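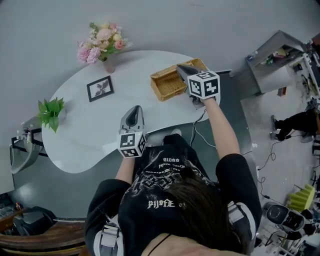
*Fig. 2 – Table haricot blanche : vase de fleurs artificielles, petit cadre noir, plante en pot et panier en osier.*

## 4. Disposition des accessoires sur le plateau

Cette section s'applique à la table Ullulance à plateau blanc, une fois le piétement monté et mis à niveau (voir section 3). Elle concerne les objets décoratifs et le panier de rangement. Les accessoires ne sont pas fournis.

### 4.1 Préparation

1. Vérifier le serrage des vis du piétement.
2. Essuyer le plateau avec un chiffon doux non pelucheux. Laisser sécher.
3. Coller un patin de feutre sous chaque objet à base dure (verre, céramique, métal).

> **Attention :** ne pas utiliser de produit abrasif ni de solvant. Les traces laissées sur la finition blanche sont définitives.

### 4.2 Mise en place

1. Placer le panier en osier à l'extrémité droite du plateau, fond entièrement en appui.
2. Placer la plante en pot à l'extrémité gauche. Prévoir une soucoupe si le pot est percé.
3. Poser le vase près du bord opposé à l'utilisateur. Répartir les tiges avant de lâcher le vase.
4. Poser le cadre à plat, entre le vase et la zone de travail.
5. S'asseoir et contrôler que le panier s'atteint sans se lever. Corriger sa position si nécessaire.

> **Note :** le creux du plateau reste libre. Aucun objet ne doit dépasser du chant.

### 4.3 Charge admissible

La charge répartie sur les extrémités ne doit pas excéder 3 000 g par côté, panier et contenu compris. Un panier garni de 2 609 g est donc conforme. Peser le panier plein en cas de doute.

> **Attention :** ne jamais déplacer la table avec le vase en place. Retirer d'abord les objets en verre, puis soulever la table à deux personnes.

### 4.4 Entretien des accessoires

- Osier : dépoussiérer à la brosse souple, à sec.
- Fleurs artificielles : air froid, à faible débit.
- Vase en verre : eau tiède, séchage complet avant remise en place.
- Cadre : chiffon sec. Ne rien pulvériser directement dessus.

Pièces de rechange (patins, vis, embouts) : référence Jandent 1812. Passer à la section 5 pour le réglage des embouts.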